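Which robot hand is best?

Your hand can hold an egg, and it can also pull a heavy bag. For a robot, one hand is usually not enough for both jobs. So engineers try many hands and compare them. A robot hand is called a gripper.

At the Birkevex workshop in Stavville, Magdalini Kalogeropoulos tests very small grippers for sewing. Each one has two jaws, which open and close like a bird's beak. She gives every gripper the same task: take the thread, pull it, let it go. One gripper did this 100 times and dropped the thread only 5 times. Another was stronger, but it squeezed too much – the thread broke!

Her colleague Gilmar Amaral looks at the shape of the jaws. Flat jaws and round jaws touch a thread in different ways. Try it at home with tweezers and a piece of wool. Can you make a knot without using your fingers? 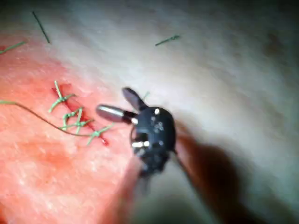 If the wool slips, hold the tweezers closer to the tips and try again slowly.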